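How to Wash Bed Sheets and Dark Clothes so the Colors Stay

Laundry, Household basics
By Aurel Oprea

In my first rented room I washed everything together, and after one summer my sheets had the same gray color as the street. I learned slowly after this. In this guide I write down how I do it today, with a normal front-loading machine and a normal powder. My machine is an old Rovetti and yours will have other names on the buttons, but the work is the same.

What you need

A washing machine
Liquid detergent for dark colors
Powder detergent for white and light colors
A mesh bag for small things
A drying rack or a line
A spoon of patience for the sorting

Step 1. Read the label

The small label inside the seam tells you the highest temperature, not the best one. If the label says 60 degrees Celsius, you are allowed to wash at 40. I do this with almost all colored cotton. If the label is already cut off, choose 30 and a gentle program.

Look also at the symbol with the circle in the square. When it has a cross over it, the piece must stay out of the dryer, even for a short time.

Step 2. Sort by color and by weight

Most people know about colors. Fewer people think about weight. A heavy towel beats on a thin shirt during the whole program, and the shirt becomes rough. I make one pile for dark and blue clothes, one pile for light bedding and one pile for towels. A new blue or red piece goes alone for the first 3 washes.

Do the sorting on a wide surface, where you can open each piece and look at both sides. Stains like to hide in folds.

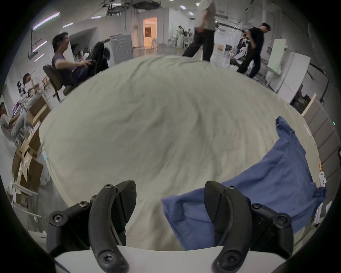

Blue cloth on a gray-beige one. Keep strong colors and pale ones in separate loads.

To test if a fabric loses color, make a hidden corner wet and press it for a moment in a white paper tissue. If the tissue takes the color, wash this piece by hand or alone.

Step 3. Prepare the pieces

Close the zippers, open the buttons and empty all pockets. Turn dark T-shirts and trousers inside out, so the outer side does not rub against the drum. Pillowcases should also be turned, and you must shake out the corners where the dust collects.

Close the buttons of the duvet cover. This is the one exception to the rule about buttons. An open duvet cover eats all the other pieces, and in the end you have one big wet ball with dry socks in the middle.

Step 4. Fill the drum

Fill the drum loosely. Your hand must still fit between the laundry and the top of the drum. For bedding I put one fitted sheet, one duvet cover and the pillowcases, no more. My neighbor in Komesley puts two full sets and then wonders about the soap spots.

Step 5. Dose the detergent

Use less than you think. The cap on the bottle usually has several lines, and for normal dirt the lowest line is enough if your water is soft. With hard water go to the next line. I buy the Tedel liquid for dark things, but any liquid for dark colors does the same work. Do not use softener on towels. They feel nice but they drink less water.

Step 6. Choose the program

Dark clothes: 30 degrees, medium spin.
Colored bedding: 40 degrees, full spin.
White bedding: 60 degrees, full spin.

Take the laundry out when the program ends. If it must wait, 3 hours is my limit in winter, and in August I do not let it wait at all.
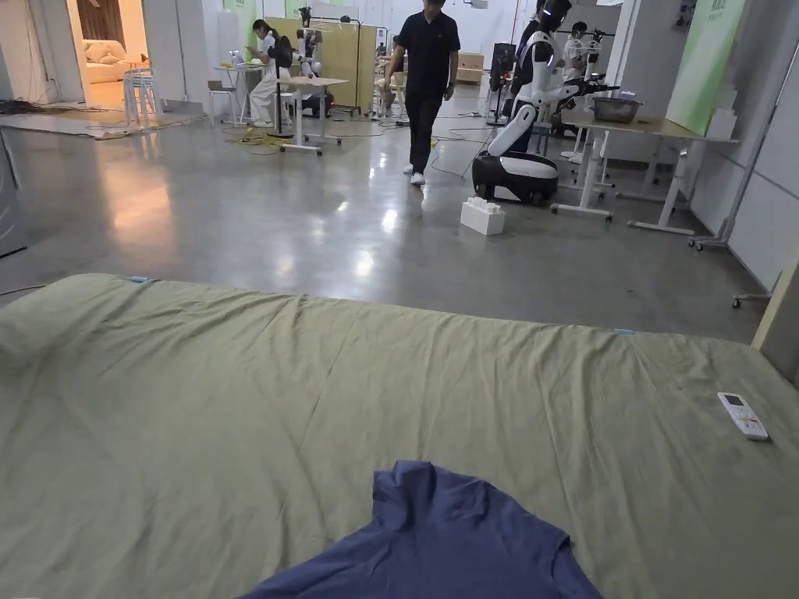
Step 7. Dry without hard creases

Shake every piece strongly before you hang it. Hang a sheet over two lines with space between them, so the air goes through the middle. Dark clothes should hang inside out and away from direct sun, which takes the blue out of them faster than any washing. T-shirts I hang from the bottom hem, so the marks of the pegs are not on the shoulders.

On a dry day with wind my sheets need 5 hours. In the room with the window closed they need the whole night, and I turn them one time before I go to sleep.

Common problems

White lines on dark clothes: too much powder, or the drum was too full. Rinse again without detergent.

Sheets smell old after washing: clean the rubber ring of the door and run the machine empty at 60 degrees. Leave the door open afterwards.

Fitted sheet is twisted like a rope: the spin was too strong for a small load. Add one or two pillowcases next time.

Color went over to a light piece: do not dry it. Wash it again immediately, alone, with a color remover, and read the package before you use it on colored cotton.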